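3.2 What people mean when they say "made"

I went into this part of the study thinking the word "made" would be the easy one. My co-author Marina Stergiou and I had already spent weeks arguing over "tidy" (see Section 3.1), and a made bed seemed like something you could just point at. Then the diaries started coming in from Bundton, and I had to throw out my first coding sheet.

The sheet had one box for the bed: made or not made. Our diary keepers wouldn't stay inside it. Berhanu Negash, who coded the first batch with me, kept writing "sort of" in the margin, and after a while I was doing it too. A woman in a shared apartment wrote that her bed was made "but not for company." A retired bus driver said his was made once the blanket was pulled up, and that the pillows were "a different job." I love that line and I've used it in every talk I've given since.

So we went back and split the box in 2. The first part covers anything done to the flat layers (sheets, blankets, a comforter if there is one). The second covers pillows only, and that's where the diaries got wordy. People plump, they flip, they shake, they stand them up against the headboard or lay them down, and they have real opinions about which way the open end of the case should face. We read through some 600 diary pages, and the pillow passages were nearly always longer than the ones on sheets.

We also noticed that people describe pillow work by where the hands go. Sheets get "pulled" or "smoothed" as one big thing, but a pillow has corners, and the corners come up again and again. "Grab it by the corners" was the most common way our diary keepers told somebody else in the home how to do it right. Figure 2 shows the corner hold on a white pillow. 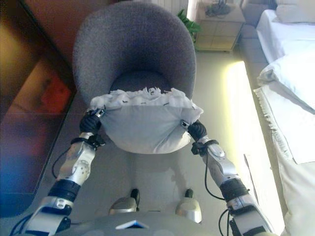

Figure 2. A white pillow held at its left and right corners.

3.3 Who gets to say it's done

Once we had the split codes, the arguments at home made a lot more sense to me. In the Skonine diaries, which we collected in March, plenty of couples wrote that they never fought about the bed, and then described a fight about the bed. One partner had finished the flat layers and walked off. The other came in, saw the pillows, and redid the whole thing - often without saying a word, which seems to have been worse than saying one.

Rozália Trnka has suggested to me that this is really about who sleeps later, and I think she's partly right. The last one up usually ends up with the job, and with it the right to decide what counts. But our diaries also include people who live alone and still hold themselves to 2 standards, one for regular mornings and one for when a sister is visiting. I don't have a good account of that yet, and I come back to it in Section 5 with the interview material.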